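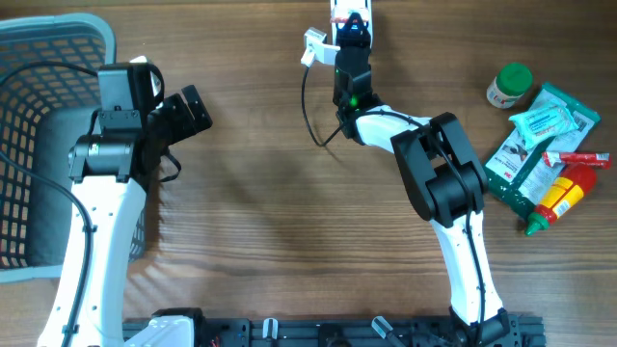 몰레오(Molleo) 양팔 키트를 팔 한쪽만 따로 주문할 수 있는가?
현재는 양팔과 레일을 묶은 구성만 판매하며, 한쪽 팔은 기존 구매자에게 교체 부품으로만 공급된다.

드릴니스, 탁상형 양팔 키트 '몰레오' 주문 접수 시작

06/06/2019

비스빌(Visville)에 본사를 둔 소형 로봇 업체 드릴니스(Drillness)가 탁상형 양팔 로봇 키트 몰레오의 일반 주문을 받기 시작했다. 4월에 사전 신청자에게 먼저 공급한 물량과 같은 사양이며, 케이블 고정 방식과 동봉 설명서가 일부 수정되었다. 가격은 부가세를 포함해 261만 원이다. 제어용 컴퓨터와 카메라 본체는 가격에 포함되지 않는다.

키트의 용도는 작은 물건을 집어 옮기는 작업의 시연, 기록, 반복 실행이다. 드릴니스는 대학 연구실과 직업 교육 기관, 소규모 포장 작업장을 주된 구매층으로 잡고 있다. 산업용 인증은 받지 않았고 무인 운전도 허용되지 않는다. 제품 설명서에는 작업자가 비상 정지 스위치에 손이 닿는 위치에 있어야 한다고 명시되어 있다.

기구 구성

두 팔은 테이블 가장자리를 따라 놓이는 검은색 금속 레일에 고정된다. 팔 링크는 흰색 외장이고 관절과 손목 모터 하우징은 검은색이다. 끝단에는 평행 그리퍼가 달린다. 각 팔의 최대 도달 거리는 58cm이며, 레일 위에서 어깨 하우징의 간격을 바꾸면 두 팔이 겹치는 작업 영역의 폭이 달라진다. 간격을 변경한 뒤에는 소프트웨어에 새 값을 입력하고 원점 보정을 다시 해야 한다. 이 순서를 빠뜨리면 충돌 방지 기능이 이전 간격을 기준으로 동작한다.

레일은 클램프로 상판에 물리는 방식이다. 상판에 구멍을 뚫을 필요는 없으나, 유리 상판과 접이식 테이블에는 설치할 수 없다. 드릴니스는 상판이 흔들리면 반복 정밀도가 먼저 나빠진다며 네 다리 높이를 맞춘 뒤 조립할 것을 요구한다. 조립에 필요한 육각 렌치는 상자에 들어 있다. 제조사가 제시한 조립 시간은 30분이고, 여기에 원점 보정은 포함되지 않는다.

케이블은 링크 바깥쪽을 따라 베이스까지 내려온다. 손목 부근에는 회전 여유를 위한 고리를 남겨 둔다. 4월 출하분에서는 이 고리의 길이를 사용자가 임의로 정하도록 되어 있었고, 짧게 묶은 경우 손목을 끝까지 돌릴 때 커넥터가 빠진다는 문의가 있었다. 이번 출하분부터는 케이블에 고정 위치가 인쇄되어 나온다. 기존 구매자는 같은 위치를 표시한 도면을 고객 지원 페이지에서 받을 수 있다.

카메라 마운트는 그리퍼 옆에 붙는다. 흰색 사출품이며 나사 간격이 다른 카메라를 쓰려면 별도 어댑터가 필요하다. 어댑터 도면은 공개되어 있으나 완제품은 판매하지 않는다.

소프트웨어

제어 프로그램 이름은 쿡(Khúc)이다. 동작을 짧은 구간으로 나누어 저장하고 이를 이어 붙여 하나의 작업을 만든다. 구간마다 시작 자세, 종료 자세, 그리퍼 개폐값, 허용 속도가 기록된다. 왼팔과 오른팔의 구간은 따로 편집할 수 있고, 한쪽이 끝날 때까지 다른 쪽을 대기시키는 동기 표식을 넣을 수 있다. 동기 표식을 서로 엇갈리게 넣으면 양쪽이 모두 대기 상태에 머무르는데, 현재 버전은 저장 단계에서 이를 검사하지 않는다. 실행한 뒤 시간 초과 오류로만 확인된다.

시연 입력은 두 가지 방식을 지원한다. 전원을 넣은 상태에서 팔을 손으로 움직여 자세를 기록하는 방식과, 화면의 관절값을 직접 수정하는 방식이다. 손으로 움직이는 방식에서는 중력 보상이 켜진다. 보상 강도는 그리퍼에 추가로 단 부품의 무게에 따라 조정해야 하며, 카메라를 단 팔과 달지 않은 팔에 같은 값을 쓰면 한쪽이 천천히 처진다.

기록 파일은 관절값과 시각 정보가 같은 시간축에 저장된다. 카메라가 연결되지 않아도 관절값 기록은 가능하다. 외부 프로그램에서 읽을 수 있는 텍스트 형식으로 내보내기도 되지만, 동기 표식은 내보내기 과정에서 주석으로 바뀌므로 다시 불러올 때 복원되지 않는다. 드릴니스는 다음 판에서 이 부분을 수정한다고 밝혔으나 배포 시점은 정하지 않았다.

대상 물체

기본 예제는 바구니와 테이블 사이에서 소포장 식품을 옮기는 작업으로 구성된다. 뚜껑이 있는 작은 병, 납작한 봉지, 막대형 초코바나 사탕류, 소스용 튜브병처럼 형태와 강성이 다른 물건을 섞어 쓰도록 안내한다. 물체는 구매자가 준비한다.

물체별 설정에서 조정 폭이 가장 큰 항목은 그리퍼 닫힘 힘이다. 병은 뚜껑 바로 아래를 잡을 때 기본값으로 충분하다. 튜브병은 기본값에서 몸통이 눌리므로 힘을 낮추고 접촉 후 대기 시간을 늘려야 한다. 납작한 봉지는 상판에 붙어 있으면 손가락 끝이 밑으로 들어가지 못한다. 예제 파일은 한쪽 그리퍼로 봉지를 가장자리 쪽으로 밀고 다른 쪽으로 집는 순서를 사용한다. 봉지가 서로 겹쳐 놓인 경우는 예제에 포함되지 않았으며, 위쪽 물건부터 집는 순서를 사용자가 직접 작성해야 한다.

격자형 구멍이 있는 플라스틱 바구니를 쓸 때는 주의 사항이 따로 있다. 손가락 끝이 구멍에 걸리면 관절 부하가 한계값을 넘어 보호 정지가 걸린다. 설명서는 바구니 안쪽에 천을 깔고, 진입 자세를 옆면에서 떨어뜨려 지정하도록 권한다. 바구니 위치가 바뀌면 해당 구간의 시작 자세도 다시 기록해야 한다. 쿡에는 물체나 용기의 위치를 자동으로 찾는 기능이 없다. 카메라 영상은 기록용으로만 쓰이며, 인식 기능이 필요하면 외부 프로그램을 연결해야 한다.

보증과 반품

개봉하지 않은 제품은 수령 후 30일 안에 반품할 수 있다. 레일과 팔을 결합한 제품은 초기 불량일 때만 교환한다. 모터와 감속부는 보증 대상이고, 그리퍼 손가락 끝과 케이블은 소모품으로 분류된다. 링크 외장을 사용자가 분해한 흔적이 있으면 보증이 적용되지 않는다. 손목 커넥터를 다시 끼우는 작업은 분해로 보지 않는다.

교체 부품은 팔, 그리퍼, 케이블 묶음, 카메라 마운트 단위로 주문한다. 주문할 때 레일 뒷면의 일련번호를 입력해야 한다. 왼팔과 오른팔은 기구적으로 같으나 출고 시 보정값이 다르므로, 교체용 팔을 받은 뒤에는 동봉된 보정 파일을 쿡에 등록해야 한다.

주문은 드릴니스 홈페이지와 비스빌 본사 방문 접수로 받는다. 방문 접수 시에는 조립된 제품을 시험 조작할 수 있고, 시험에 쓸 물체를 직접 가져가도 된다. 액체가 새는 용기와 유리병은 반입할 수 없다. 해외 배송은 전원 어댑터 규격이 확정된 뒤 별도로 공지된다.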